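Moltindale slip fault

The Moltindale slip fault (also "the March fault", or just the slip) was a failure in the hand-held gripper sets used by Karam, a small firm gathering grasping records for household robots. Fingers would read as closed on an object when they weren't. First reported by Fitriani Saragih, a home operator. Traced in the end to the pad seating and a bad default in the Stindard logging software.

Background

Karam sent paired grippers out to operators at home. Left and right, one in each hand, two fingers on each with soft pads. Tasks were simple: pick up fruit, move it to a bowl or tray, put it back. Small soft items were added later in the same programme, dried dates mostly, also shelled nuts. Work was done on whatever surface the operator had, tables, worktops, beds. Cloth was encouraged as robots do badly on it.

The fault

On small items the finger reading dropped to zero before the pads met. Software took zero as a full grip and marked the attempt good. Large fruit hid the problem, an orange stops the fingers long before they get near zero. A date doesn't. 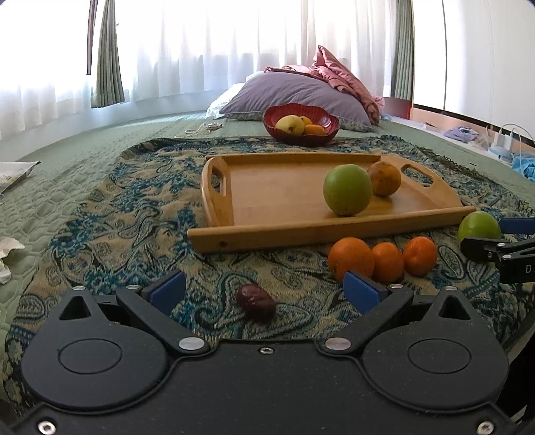 Saragih noticed it when her session totals came back with no failed grasps at all, though she had dropped plenty. Her note was filed under "operator query" and left for 7 weeks. A second report, from Nerea Prieto, described the same thing plus a pinch: the fingers had shut hard on her thumb while she was clearing a jam. Bruising, no break. The pinch is what got it looked at.

Cause

Lama Ghanem's review found 2 separate faults.

Pads. A batch supplied by Bilier sat slightly proud of the finger, so the zero point set at start-up was wrong. Worse after the pads had been swopped.

Software. Stindard had no lower limit on grip width. Any reading at or under zero counted as a hold.

Neither would have done much harm alone. The pinch was put down to a stiff trigger return and is usualy treated as a seperate matter, although Joelle Masri's later notes argue the same pads made jams more likely.

Response

Bilier pads withdrawn. Operators told to close the fingers empty and check the reading before each session, and to keep hands clear of the fingers when freeing anything stuck. 383 sessions were pulled and marked again by hand. Most of the fruit work was kept, most of the dates thrown out.

Maysoun Qudah, who ran the re-marking, wanted the operators' own drop counts added to the record. Turned down at first, adopted with the next software release.

See also: grip width; zero drift; pinch injury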